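The Arm Is the Cheap Part

A small shop budgets for its first robot, and rehearses the whole thing over a sofa that doesn't exist

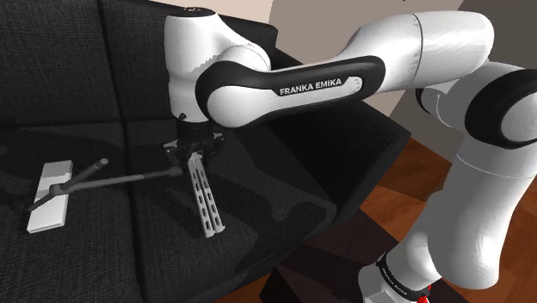 By Chia-jung Cheung
17/01/2020

The first line of the budget said "robot." It had a number next to it, and for most of a week everyone at Bratemthorpe was very happy with that number.

Bratemthorpe refurbishes rental furniture outside Reno. Sofas come back from apartments and staged houses with things in them and on them, and before anyone can clean or patch a cushion, someone has to clear it off. There are remote controls, brackets, chargers, a surprising amount of hardware. The company has 34 employees, and the clearing job is the one they trade away for almost anything, including bathroom duty.

So the owners decided to look into an arm. I was invited to watch them shop, on the condition that I not print the final price, a condition I accepted before learning there would be four of them.

The second line of the budget appeared on a Tuesday's worth of phone calls compressed into one bad morning. It said "gripper." An arm, the sales rep explained with real tenderness, doesn't come with an opinion about what it should hold. You choose the fingers. You may choose several. Then came a stand, a safety scanner, floor anchors, a controller cabinet, cable covers, training for two people and an item called "integration," which was larger than several of the others put together and which the rep described as "sort of everything else."

"I asked him what we'd be getting if we skipped integration," the operations manager told me. "He said a very nice lamp."

It was at this point that somebody suggested they simulate it first. Bratemthorpe hired a two-person outfit called Groltwood, which builds jobs like this on a computer so that clients can be disappointed at a lower hourly rate. Groltwood's version has a charcoal sofa on a reddish-brown wood floor, with a white and black arm reaching over it. The forearm reads FRANKA EMIKA, a model picked for the trial run and still very much under discussion. On the seat are a flat white box, a dark thing made of thin rods that could be a little folded tripod, and a pair of slotted metallic-looking bars lying side by side under the gripper.

The owners gathered around the monitor and were charmed, as one is by a dollhouse. Then they started asking questions, and the questions cost money.

The first was about color. A black gripper over a near-black sofa is hard enough for a person to pick out on a screen. Would a camera manage it? Perhaps, said Groltwood, with better lighting. Lighting went on the list. The arm also threw a wide shadow over the very cushion it was supposed to be looking at, so the lighting became lighting from two sides, and someone in the back said a word that I will describe as budgetary.

The second was about reach. A sofa is a deep, lumpy object with walls. The armrest doesn't care about your cycle time. If the base stands at one end of the sofa, the arm has to reach over the armrest to get at the cushions, and whatever slid down behind the far one stays there for the next tenant. You can buy a longer arm, put the short arm on a rail, or turn the sofa around. The rail was quoted. The room was quiet for a bit. Turning the sofa around is, for the time being, the plan.

The third question came from the shop floor, from a woman who has cleared sofas for years and had been asked to the meeting, I think, as a courtesy. She wanted to know what the robot would do with a coin. What about a hairpin? A grape? Groltwood wrote these down. The existing fingers might cope with a box or a bracket, they said, but a grape would be a second phase. I have since used "a second phase" to get out of a dinner party.

What I liked about the process was how unromantic it got. By February the owners expect to have a spreadsheet with 30 rows, of which the arm is one. They've set aside 225 square feet for the cell, fence included, and marked it out in tape on the shop floor. People walk around the tape already, out of respect.

They have also learned to be suspicious of percentages. One vendor promised the robot would handle 70 percent of items. Of which items? Counted how? The vendor's answer involved the phrase "in typical conditions," and the operations manager, who has personally pulled a frozen waffle out of a recliner, asked him to define typical. He is getting back to her.

Some advice, gathered from people who were kind enough to make the mistakes in front of me. Ask for a quote with every part on its own line, and ask what isn't on it. Put your ugliest job in the simulation, with the dark fabric and the bad corner. Price the spare fingers, because you'll drop something on the first set. Budget hours for whoever will look after the machine, and find out before you sign whether that person knows it's going to be them. At Bratemthorpe it's going to be a man named Kruger, who found out from the spreadsheet.

And leave some money unassigned. The owners kept back a small sum for surprises and have spent part of it already, on a new cart. The old one didn't fit through the opening in the tape.

The purchase order is drafted but unsigned. The simulated sofa has been cleared, reset and cluttered up again more times than Groltwood has billed for, and the questions keep coming. When I left, they were discussing throw pillows.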